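Tastimberg Nachbarschaftshilfe › Haushalt & Ordnung › Aufbewahrung

Durchsichtige Kunststoffdosen mit Deckel: wie beschriften, damit man es auch wieder abbekommt?

Marichka Holovko
Hallo ihr Lieben, ich hoffe, ich bin hier in der richtigen Rubrik, sonst bitte gerne verschieben. Ich habe im August angefangen, unser Arbeitszimmer aufzuräumen, und weil ich nie etwas halb machen kann, ist inzwischen auch der Flur dran und die Schublade mit den Batterien, Klammern, Ersatzknöpfen und was sich sonst so ansammelt. Alles kommt jetzt in durchsichtige, flache Dosen mit Deckel, die Serie heißt Finby und die Dosen gefallen mir wirklich gut, man sieht von der Seite wenigstens ungefähr, was drin ist. Gestapelt ist es damit aber vorbei, denn dann schaut man nur noch auf Kanten und wühlt doch wieder.

Also habe ich beschriftet. Zuerst mit Kugelschreiber direkt auf den Deckel (bitte nicht lachen), das war nach dem ersten Anfassen verschmiert. Danach mit Papieretiketten aus einer alten Packung von Pralis. Die halten leider so gut, dass beim Abziehen die obere Schicht abgeht und der Rest als grauer Filz kleben bleibt. Bei fünf Dosen ist mir das passiert, bevor ich aufgehört habe. Wie bekomme ich die Reste runter, ohne dass der Kunststoff blind wird? Und was nehmt ihr, wenn sich der Inhalt öfter mal ändert? Und wohin klebt ihr überhaupt, oben oder an die Seite? Ich danke euch schon mal ganz herzlich!

Lizeth Mamani
Liebe Marichka, du bist hier goldrichtig, und gelacht wird nicht, mit dem Kugelschreiber habe ich es auch probiert! Ich fange mit den Resten an, das ist nämlich einfacher, als es aussieht. Nimm normales Speiseöl, gib einen guten Klecks auf ein Stück Küchenpapier und leg es auf den Kleber. Dann gehst du in Ruhe Kaffee trinken. Nach einer halben Stunde lässt sich das meiste mit dem Daumen wegrollen, bei ganz altem Kleber eben noch eine zweite Runde. Danach mit warmem Wasser und Spülmittel abwaschen und gut trocknen lassen, sonst hält das neue Etikett nicht. Nagellackentferner und Verdünnung bitte weglassen, damit habe ich mir einmal einen Deckel ruiniert, der ist seitdem milchig. Auch die raue Seite vom Schwamm gehört nicht auf klaren Kunststoff.

Zum Beschriften selbst: Ich schreibe immer zuerst und klebe dann. Etikett auf dem Bogen lassen, mit Kugelschreiber beschriften, kurz liegen lassen, und erst danach auf die Dose damit. Auf der gewölbten oder geriffelten Deckelfläche schreibt es sich nämlich scheußlich. Ich nehme kleine weiße Etiketten und setze sie an ein Ende, nicht in die Mitte, dann bleibt der Deckel durchsichtig und man sieht trotzdem noch hinein.

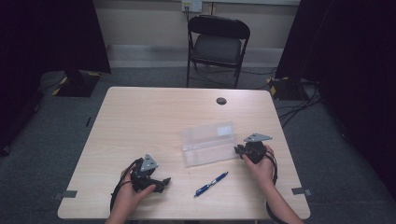 Seite 2 von 2

Ein kleines weißes Schildchen am oberen Ende wie an der Dose auf dem Tisch reicht für ein bis zwei Wörter völlig aus, und mehr sollte auch gar nicht draufstehen. »Knöpfe« genügt. Ich hatte früher ganze Inhaltslisten auf den Dosen, und jedes Mal, wenn ich etwas herausgenommen habe, stimmte die Liste nicht mehr, das macht einen ja verrückt.

Wenn du die Dosen stapelst, kommt bei mir zusätzlich ein Etikett an die schmale Seite, und zwar immer an dieselbe. Für alles, was wechselt, nehme ich wieder ablösbare Etiketten, auf der Packung muss »ablösbar« ausdrücklich stehen. Auf einem Bogen der Sorte, die ich gerade habe, sind 66 Stück, die sind schön klein. Oder, noch bequemer, du legst einen beschrifteten Zettel von innen unter den Deckel, bei klaren Dosen kann man ihn gut lesen und es klebt überhaupt nichts. Das mache ich bei der Nähsachendose seit Jahren so, da kommt ständig etwas anderes hinein. Viel Freude beim Weiterräumen, und erzähl doch mal, ob das Öl geholfen hat!

Mets
Fön. Etikett warm machen und langsam von der Ecke her abziehen, nicht zu heiß, sonst verzieht sich der Deckel. Beschriften tu ich gar nicht, ist ja durchsichtig.

Marichka Holovko
Ihr seid ein Schatz, alle beide! Das Öl hat bei vier Dosen auf Anhieb geklappt, bei der fünften weicht es gerade noch einmal ein. Den Fön probiere ich beim nächsten Etikett, das noch ganz ist. Und die Zettel unter dem Deckel gefallen mir so gut, dass ich gestern Abend bis kurz vor elf gesessen und kleine Kärtchen zugeschnitten habe. Jetzt fehlt mir nur noch ein Wort für die Dose mit den Sachen, die nirgendwo hingehören, »Krimskrams« steht nämlich schon auf zwei anderen.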